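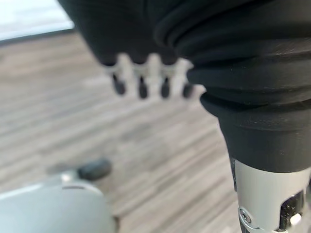

Every robot shop I've worked with has a "best practices" doc. I have read nine of them this year. Two were written by people who had clearly stood next to the arm.

Let's start with sleeves. A fabric or rubber sleeve over the joints keeps grit off and cables in. Fine. I like sleeves. But then the inspection sheet says "check arm surface for damage" and somebody ticks it after looking at the sleeve. You checked the sleeve. Congrats to the sleeve.

The folds are where I'd look first. Material rubs on itself there every time the arm bends, and a crease is a great place for a small split to hide. "Visual check OK" with the arm parked in one pose means half of those folds never got opened up.

The Orketti guideline (the one everybody at Broltham keeps sending me) says to inspect covers every 2000 hours. Where does 2000 come from? I asked. It came from an older version of the same guideline.

Hours of what, by the way? Powered on? Moving? An arm that sits holding a pose all afternoon and an arm that bends all afternoon get the same number in that table. I would not bet a wrist joint on it.

Scuffs. People either panic about them or ignore them. A pale scratch on a black cover could be nothing. What I want to know is whether it was there last month, and I have yet to see a form with a box for that. Take a picture from the same spot each time. Costs you a minute.

Same with screws. "Confirm fasteners are secure." How? By looking sternly? If you mean a torque check, write torque check and give the value from the manual. If you mean a paint mark across the head, write that. "Secure" is a mood.

Somebody at Seol replied that their system logs joint currents so they'll see a problem coming. Maybe! Logs are good. I'd still like to hear how a current log finds a hole in a cover before the dust gets in.

And please stop telling me you "follow the standard" without saying which one, which edition, and which parts you decided didn't apply. There are always parts you decided didn't apply. Write those down too, with the reason.

Credit where due: the Sarnix checklist is two pages, says which pose to put the arm in for each check, and has a line for "could not inspect." I've seen that line used. I trust that sheet more than the forty-page ones.

Rewriting ours in September. First change is splitting "arm" into cover, cuff, housing and fasteners, each with its own line. Second change is locking out power before anyone puts fingers in the folds. Yes, that was missing. Yes, it had been signed off.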